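Lavurard Opens Bratano Task Library to Outside Labs

Hand-guided demonstrations of everyday tabletop work available on request starting in January

ILIER, December 24, 2023 – Lavurard said today that it will open its Bratano library of hand-guided task demonstrations to universities and small automation companies. The first release covers 27 tabletop tasks and will be available in January. Access is free for research use. Commercial users will pay a yearly license fee.

The demonstrations are recorded at the company's site in Ilier. Operators work with hand-held grippers, one in each hand for tasks that need two. A camera on the gripper records the work from close to the fingers, and square markers on the finger mounts let the software follow how far the jaws are open. No robot arm is needed at the recording stage. The recordings are later used to train control software for arms fitted with matching fingers.

Tasks are done at a tabletop station with dark fabric on its walls. Operators start with small rigid parts, such as metal cylinders, before they are cleared for longer jobs.
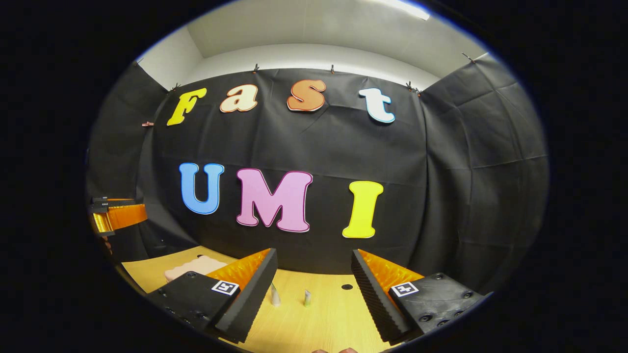

Tihomir Ionescu said the hardest thing to teach new operators is to slow down near contact. A person can nudge a part into line without thinking, he said, and an arm that learns from a rushed recording will copy the nudge without the feel that made it work. He added that he would like to see more labs publish the demonstrations they throw out along with the ones they keep.

Each task in the release comes with a written start condition, a written end condition and a short note on common mistakes. Demonstrations that do not meet the end condition are kept in a separate folder and labeled as incomplete. Lavurard has set a target of 1000 accepted demonstrations per task. Tasks that fall short at the time of release will be listed as partial and filled in later.

The library also includes longer tasks in which two grippers share the work, among them handling items in an open suitcase. These are harder to record than single-hand tasks. Soft containers change shape, linings fold, and one hand often has to wait for the other. Operators are asked to pause briefly between steps so that each step can be separated during review. 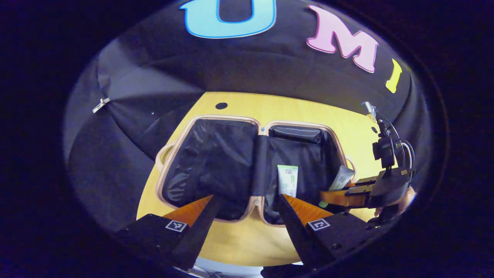

Two hand-held grippers at an open suitcase at the Ilier site.

Lavurard compared hand-held recording with remote control before settling on the current method. In remote sessions, operators moved an arm from a separate desk using a pair of hand controllers. The company will keep using remote control for tasks that involve heat or sharp edges. Those recordings will be stored under the separate name Nyaga and are not part of the January release.

"We wanted people to be able to learn the tool in a morning and then get on with the task," said Ronaldo Belmonte of Lavurard. "With remote control, we spent a lot of our time teaching people how to drive the arm."

The company has trained 52 operators in the hand-held method. Labs that wish to contribute their own recordings can request the station layout and the review checklist along with access to the library.

Requests should state the planned use, the type of arm and the finger design. Lavurard will reply to complete requests in the order received.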